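### 4.2 Planificación bimanual con herramienta en pinza

El planificador (Grirnik, rama de Bepari) trata cada brazo como una cadena independiente y acopla las dos solo en la fase de contacto. En la versión anterior se acoplaba todo desde el inicio y el tiempo de cómputo se disparaba. Ahora: dos árboles, un único comprobador de colisiones, sincronización por eventos. Frecuencia del lazo de control, 60 Hz; percepción a 30 Hz. El desfase se absorbe con un búfer de una muestra, suficiente para objetos que no se mueven solos.

El punto delicado es el utensilio. Si la pinza ya sujeta algo, el modelo de colisión de la muñeca deja de ser válido. Mogensen y Vestergaard [11] proponen reestimar la malla completa; demasiado lento para nosotros. Usamos una cápsula envolvente por utensilio, orientada según el eje de agarre, con margen fijo. Conservador, sí. Rechaza trayectorias que serían viables, sobre todo cuando las dos puntas se acercan al centro de la mesa.

Con cartón hay otro problema: las solapas. El segmentador devuelve una sola máscara para la caja y el ajuste de planos decide cuántas caras hay. Los pliegues poco marcados se funden con la cara vecina. También fallan las zonas con brillo, donde la profundidad llega con huecos; se rellenan por interpolacion antes del ajuste, nunca despues. El estampado de la mesa, en cambio, no afectó a la máscara en las pruebas de Hauksdóttir.

La Figura 3 corresponde a la configuración de referencia: caja a medio plegar, solapa trasera en parte levantada entre las dos pinzas, tenedor en la izquierda y utensilio dentado en la derecha.

**Figura 3.** Celda de trabajo con los dos brazos orientados hacia la caja de cartón.

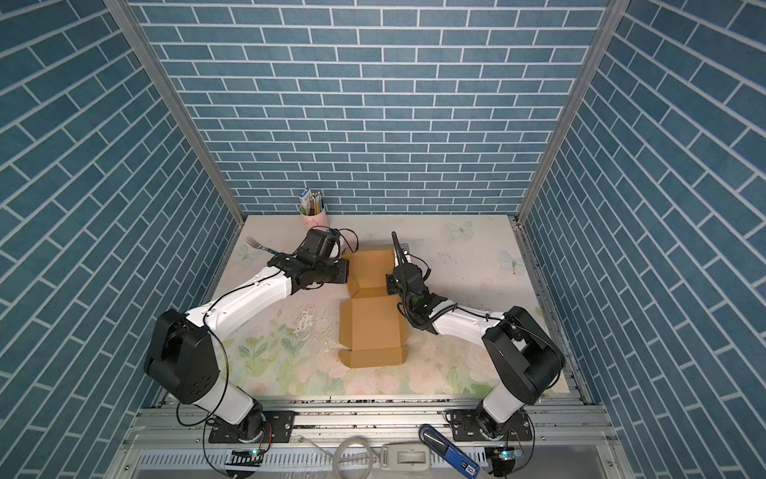
### 4.3 Parámetros y registro

Límite de 2000 nodos por árbol. Al agotarlo se devuelve la mejor trayectoria parcial y se marca el episodio como incompleto, sin reintento automático. El registro guarda 196 canales por episodio, incluidos los pares articulares en crudo. Semillas fijas por configuración. Los episodios incompletos entran en las tablas de la sección 5, contados como fallo.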